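Utalard – recetario doméstico en texto plano

Versión 8. Última revisión: sábado, 30 de marzo de 2024.
Mantenimiento: Wafula Laizer y Gitau Mrema.

Utalard reúne recetas de desayuno y merienda escritas en español, una por archivo, con cantidades en gramos y mililitros.
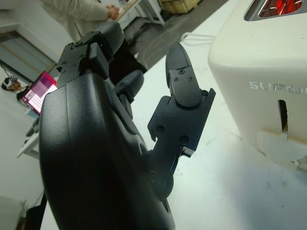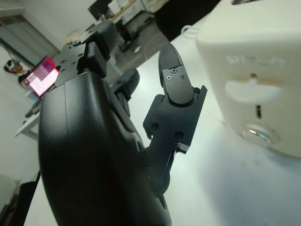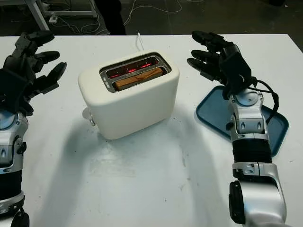
Pan en la tostadora.

Contenido

La colección tiene 69 recetas repartidas en cuatro carpetas: panes, untables, bebidas y dulces. La carpeta de panes es la más revisada. En la de bebidas faltan todavía los tiempos de infusión de 11 recetas.

Formato

Cada archivo empieza con el título, sigue con las raciones y los ingredientes, y termina con los pasos numerados. La codificación es UTF-8. Los nombres de archivo van en minúsculas, sin tildes ni espacios – por ejemplo, pan_de_maiz.txt.

Las medidas caseras (cucharada, taza, pizca) se conservan entre paréntesis cuando venían en el original. La taza equivale a 240 ml en toda la colección.

Procedencia

Mwangi Muriithi transcribió los cuadernos de su familia. Dennis Okoth aportó 13 recetas de masa madre, que llevan la etiqueta "kinyua" en la primera línea.

Problemas conocidos

Las temperaturas de horno suponen calor arriba y abajo, sin ventilador. Dos recetas de mermelada están repetidas con títulos distintos – se unificarán en septiembre.

Uso

Se permite copiar y modificar los textos citando la colección. Las correcciones se envían a Gitau Mrema con el nombre del archivo y el número de paso.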